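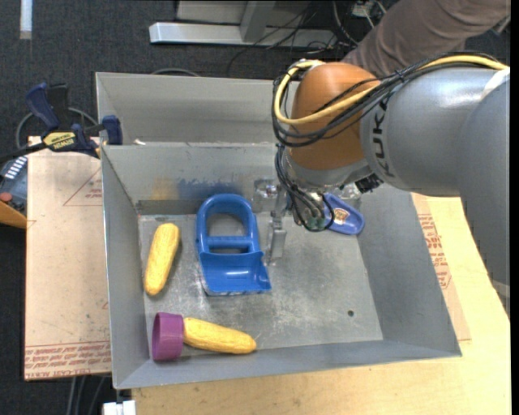
In praise of the bin you can see the bottom of

I have a theory about tidying, and it goes against every storage shop I've ever wandered into on a Sunday with good intentions. A toy box should be plain, it should be open, and it should never have more in it than you can take in at a glance. Five things is plenty. A blue plastic scoop, something else blue and oval, a few odds and ends, and bare grey metal in between. Lovely!

I know how that sounds. We've all been sold the opposite. There's a catalogue on my kitchen table at the moment from Gillent (they keep sending it, I bought one shoe rack) and the children's pages are all woven baskets with lids and little fabric labels. Eighteen different baskets, and every one of them is designed so you can't see what's inside. I understand the appeal. You shove everything in, put the lid on and the room looks calm. Then somebody wants the spade, and the whole lot comes out on the carpet.

I did the lidded thing for years. We had a Teletti chest in the back bedroom that held 300 litres, according to the sticker, and I can tell you that 300 litres of toys is a sort of compost heap. The good stuff sinks. At the bottom was a layer of jigsaw pieces and dried-up felt tips that I'm fairly sure came with us from the old flat. My two only ever played with whatever was on top, so in effect they owned six toys and I was dusting the rest.

So I've gone over to metal bins. Proper sheet metal, grey, ugly as you like, with sloping sides. The slope matters more than you'd think - things slide down to where a short arm can get at them, and a broom head or a damp cloth goes straight into the corners. Mine came from Mekonnen, the trade place behind the station, where they sell them for nuts and bolts and looked a bit puzzled when I asked if the edges were safe for a toddler. (Fair question, and do run your hand along the rim before you buy. Two of the ones I looked at went straight back on the shelf.)

People complain about the noise, and they're right, it's dreadful. A scoop dropped on bare metal at half past six in the morning will wake the street. I tried a Dotex liner for a month and took it out again, because sand got underneath and I was cleaning two surfaces where I'd had one. I've decided I can live with a clang. At least you know the toy's been put away.

They also scratch. I was warned about this as if it was a serious drawback, and perhaps it is if you want your playroom to look like a hotel lobby. To me a scuffed floor in a toy bin is the best thing about it. You can't really ruin something that's already worn, so you stop hovering.

As for what goes in, I swap things over when the mood takes me, and the rest lives on top of the wardrobe. The scoops never get rotated out, mind you. Trowels, spades, anything with a handle and a wide front edge gets used for sand, bath water, dry pasta and once a whole bag of compost, and I'd sooner give up the television.

If you've got a wicker thing with a lid and it works for you, keep it. I'm only saying take the lid off for a week and see what they reach for.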